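Sorting bins: gallery
Photographs and notes: Tegan Goodwin
Workshop notes, February

Introduction

These notes cover the two-compartment sheet-metal bins used at the Kommont workshop for mixed small items. They are meant for anyone fitting out a bench of their own and cover bin shape, contents and wear. Bench fittings and shelving have their own pages.

The bins were bent and joined locally to a drawing by Tamihana. Overall length is 700 mm outside. A first batch came out at 679 mm and no longer sat square to the bench battens, so those were moved to the store room and are used for offcuts.

Bin form

Sloped walls were preferred to upright ones. Round items roll down to the floor and stay there, and a hand can reach a corner without scraping the knuckles on a vertical face. The drawback is lost floor area. With the walls angled in, the usable floor is a good deal smaller than the opening suggests, and a full load tends to gather in one half.

The divider gives a smaller back compartment and a larger front one. Work normally starts with everything in the front and the back clear.

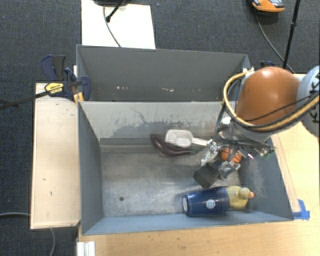 Contents are chosen for difference in shape. A cup on its side, a ball, a scoop with a flat handle and a rubber duck each settle in their own way, and each needs a different grip. Long curved items such as an aubergine are awkward under anything with a handle, as the handle rides up over the curve and the two move together. Light plastic cups are best checked for splits along the rim before they go back in.

Surface wear

Bare grey metal marks quickly. Scrapes and dark smudges build up on the floor of the front compartment first, and small scuffs appear low on the walls. None of this affects use. Staining on the walls is treated with Palidis cleaner, diluted 30 ml to the litre, and wiped off with a dry cloth. Older stains lighten but do not lift fully. Wire wool was tried on one bin and left a bright patch that looked worse than the stain.

Bench surface

The bins stand on light wood. Metal edges will dent it if a loaded bin is dragged, so lift at both ends. Truvgate felt strip, 2 mm thick, was fitted under one bin for comparison. It protects the bench well but picks up grit and has to be replaced when it goes hard.

Item list

Kept on a card at the end of the bench. Items are checked against it when the bin is emptied, and anything cracked is struck off and replaced with the nearest match in size. Colour is not recorded on the card.

Next page: shelving and wall rails
Back to workshop index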